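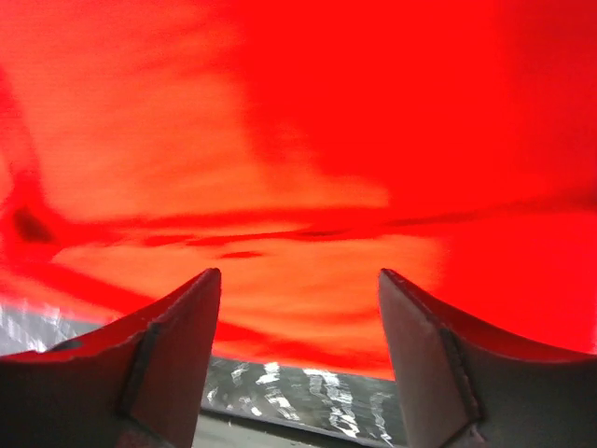

Week 6 notes: Regenerative braking, and why the pedal feels the way it does

These are the notes I talk from, cleaned up a bit, so they wander in the same places I do. If you missed the session, read them alongside the energy worksheet from week 4. We use the kinetic energy formula again and I'm not going to re-derive it.

Where we left off

Last week we had a car moving at a steady speed and asked where the energy goes. Mostly air drag and tires, with a bit lost in the motor and the electronics. This week the car has to stop. In an ordinary car with an ordinary engine, stopping means squeezing a pad against a disc, and all that energy you paid for at the gas pump becomes heat. It's a bit painful once you start thinking about it (I've thought about it at every red light for years).

An electric motor can run backward in the energy sense. Push current in and it turns the wheels. Let the wheels turn it and, with the right switching in the inverter, it pushes current out. The torque it makes while doing that works against the motion, so the car slows down and the battery gets something back. Same motor, same wires, same inverter!

A number to hang on to

Take our usual class car, the Heson, with a mass of 2,000 kg including the driver. It's moving at 20 meters per second, a brisk suburban speed. Kinetic energy is one half times mass times speed squared:

0.5 x 2,000 x 20 x 20 = 400,000 joules, or 400 kJ

There are 3,600 kJ in a kilowatt-hour, so that's about 0.11 kWh. It sounds tiny, and for one stop it is. But think of a delivery van doing 200 stops in a shift and it starts to be worth chasing. Work that one out at home for a van of the same mass, from the same speed, and you should get a bit over 22 kWh of kinetic energy passing through the brakes, one kind or the other.

You won't get all of it back. Drag and tires take their share while the car slows down. The gears lose a little, the motor and inverter lose a little, and the battery loses some on the way in and some more on the way out. I like to write it as a chain of multiplications on the board, and I'd like you to do the same on the worksheet. Please don't add the percentages. Every year somebody adds the percentages.

When the battery says no

This was the part with the most questions, so I've stretched it out.

A full battery has nowhere to put the charge. If you live at the top of a hill and charge all the way up overnight, the car may hardly regenerate at all on the drive down. Some cars show this on the dash and some just feel different, and that can be a surprise at the first corner.

A cold battery is fussy too. Lithium-ion cells don't like being charged fast when they're cold – lithium can plate onto the anode as metal, and that does lasting damage – so the control software limits the current. Drive the same route in December and again in summer and you'll notice it, at least if you're somewhere with a proper winter.

Then there's power. Slowing our 400 kJ car in five seconds means an average of 80 kW coming off the wheels. Do it in two seconds and it's 200 kW, and a modest motor and pack can't take that. So a hard stop always needs the friction brakes as well. Also, if only the front axle has a motor, only the front tires can regenerate, and you can't ask too much of them on a wet road.

Blending

Blending is the business of sharing one pedal between two kinds of braking. The driver presses, the controller decides how much the motor can give right now, and the hydraulics fill in the rest. The share changes as the car slows, and near walking pace the motor's part usually fades out. When it's done well you feel nothing. When it's done badly there's a little step or a grab in the last few feet, and your passengers nod like pigeons.

We looked at two setups from the course pack. The Borunance controller uses regeneration first and brings in friction only when it runs short. The Fovcombe one keeps a small amount of friction braking going all the time, which gives away some energy but makes the changeover gentler. I don't have a strong favorite. If you do, bring your reasons to the seminar and argue with me.

One-pedal driving is a different thing from blending, and people mix them up. There, lifting off the accelerator is itself the request to slow down. You can have either one without the other.

A side effect: rusty discs. Friction brakes that barely get used can corrode, especially where roads are salted. Some cars deliberately use the friction brakes now and then to clean the discs.

For next time

Read the Chantharasri handout, sections 2 and 3 only. Section 4 is good but the symbols change halfway through and it'll confuse you.

Problem 1: redo the Heson stop from 13 meters per second. Before you calculate, write down your guess for how it compares with the first one.

Problem 2: suppose 37 percent of the kinetic energy never reaches the battery terminals. How many kJ do reach them, starting from 20 meters per second?

Problem 3: the delivery van, using the same 37 percent. Give your answer in kWh and show the units on every line.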